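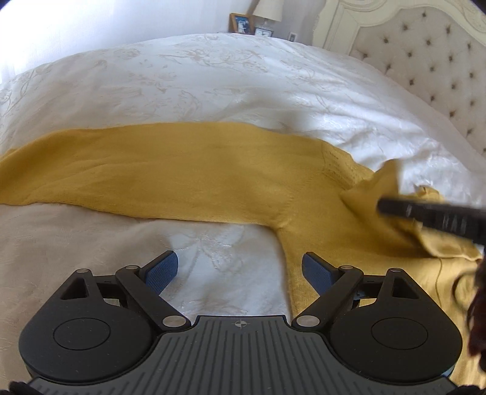
Fig. 1. Yellow knit garment on a bed, one sleeve laid out flat. Gripper jaws open.

Unit 6. Deformable objects: is laundry solved?

6.1 State of a garment
A rigid part on a shop floor has six degrees of freedom. A sweater has no useful upper limit. In Fig. 1 the sleeve is mostly flat and could be modeled as a sheet. The cloth near the shoulder could not: it is raised in a peak, with a deep crease below it. Most folding planners assume the first condition everywhere.

6.2 Where to grasp
Candidate points are usually ranked in this order:
hem and cuff edges
shoulder seam
underarm corner
any local peak
A peak is easy to pinch but says little about the pose of the garment. An underarm corner is informative and hard to pick up, as the fabric there lies close to the bedding. Patterned or raised bedding adds false edges to the depth map.

6.3 Results to know for the quiz
The Stillon set holds 2,000 folding attempts on knitwear, all on soft surfaces. Of these, 1,311 ended in a fold that passed the shape check. Failures by first cause:
426 wrong layer or two layers grasped
161 slip during the lift
102 other
Note that the largest group is a perception error – finger force was adequate in those trials. The Han planner, trained on table data only, should not be compared with these numbers directly.

6.4 Shop floor versus bedroom
The Cokcombe line folds towels at a fixed station with a hard top and constant light. Cycle time is predictable and one operator clears jams. A bed gives under the fingers, daylight changes by the hour, and garments arrive in any state. Towel folding at a station can be called solved for practical purposes. Unsorted household laundry cannot.

6.5 Reading and problems
Read Plilten report, sections 2 and 4, before the July lab.
1. Compute the success rate for Stillon with the wrong-layer failures removed from the total.
2. Propose a first grasp for the garment in Fig. 1 and state which layer it would take.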